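Small drawers for tape rolls — one kind per drawer or everything together?
Kurnby Home Forum > Storage and tidying

nganling_p
Posted February 1, 2023
Hello all. I have too many rolls of tape and a teal cabinet with two drawers. My plan is to keep the clear rolls in the lower drawer and the orange ones somewhere else. The garden toys of my son also need a place.

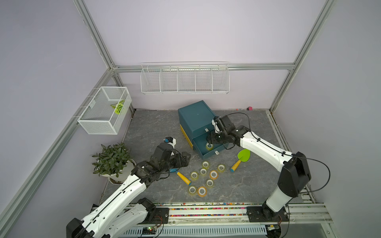 Reply 1
pandomstead15
I would not separate them. You will open the wrong drawer every time. Put all the tape in the lower one, toys in the upper.

Reply 2
siuming_wei
I don't agree with pandomstead15. Clear tape is what I use every day, the orange maybe in June when I pack for moving. Lay the rolls flat and check the drawer still closes.

Reply 3
nganling_p
Thank you both. Flat is a good idea, but I worry for the tape ends, they collect dust. The trowel and the rake are still waiting on the floor.

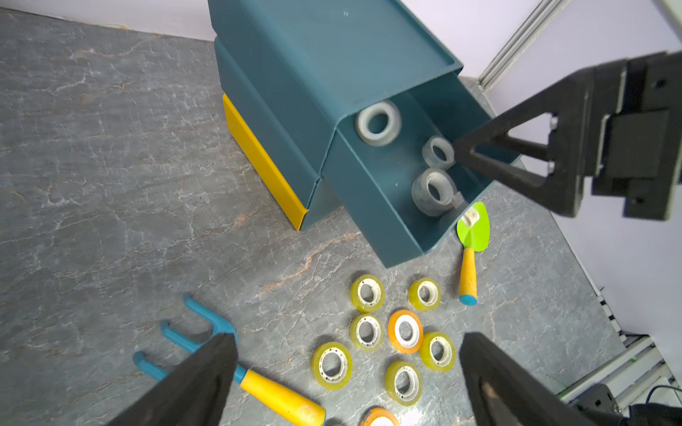
Three clear rolls in the drawer, the others still outside

Reply 4
siuming_wei
Fold the end of each roll under, 6 mm is enough.

Reply 5
pandomstead15
I still say one drawer for all. But the rake will be difficult in any drawer, I would hang it on a hook.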